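The Night the Boxes Came Down

By Ha-neul Maeng

When I came to the laboratory of Harier in Rundby, the first thing they showed me was a dent. It is in the floor of the test enclosure, near the back wall, and it is as long as my thumb. Tegwen Trevor put her finger in it before she told me her name.

The dent is from May. The team was testing two arms on a simple job: take the top box from a stack of four, lift it together, and put it down on the floor in front. The arms had done this 2,386 times without a serious error. For this reason the run was left to continue into the evening, with one engineer at a desk in the next room.

At 9:40 p.m. the left gripper stopped pushing. It did not open and it did not move away. It only lost its force, while the right gripper continued with full force from the other side. The controller, which they call Govness, still believed that both hands were holding. It gave the command to lift.

One corner of the top box went up. Then the box turned, slid over the one under it, and took the whole stack with it. The engineer heard the noise through the wall and pressed the emergency stop. By then the right arm had pulled its own cable tight across the elbow, and it was still trying to finish the lift.

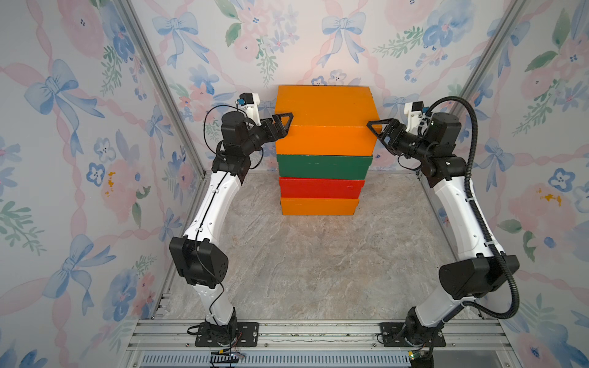 No person was hurt. Trevor repeated this to me several times, but she did not say it as if it were good news. "The door of the enclosure was not locked," she told me. "Somebody could have been inside, fixing the stack by hand. We all did this in the spring. I did it also."

The search for the cause took 40 hours of work. At first the team suspected the motor of the gripper, and they changed it. The fault came back. Then they suspected the program, and two people read the code line by line. In the end it was a cable near the left wrist. Each time the arm reached high, the cable bent in the same place, and after so many lifts one wire inside was broken. With the arm low, the two ends still touched. With the arm high, sometimes they did not.

A broken wire is a small matter, and every workshop has them. The more difficult question was why Govness did not notice. The answer is uncomfortable. When the signal from the gripper disappeared, the software kept the last value it had received and used it again. It was written in this way to ignore very short interruptions, so that the test would not stop for every little noise on the line. There was no limit on how long an old value could be used.

Now there is a limit. If one gripper is silent for four control cycles, both arms must hold their position and wait for a person. The door has a switch that removes power from the motors when it opens. The cables are replaced on a schedule, even if they look healthy.

Riviere, the company that paid for the tests, asked for a written report and received one of eleven pages. Trevor gave me a copy. On page six there is a sentence that she wrote and that a colleague wanted to delete: "We trusted the number because it had always been there." It was not deleted.

I asked her if they would repair the floor. She said that the tile had been ordered, but she was not in a hurry to have it installed.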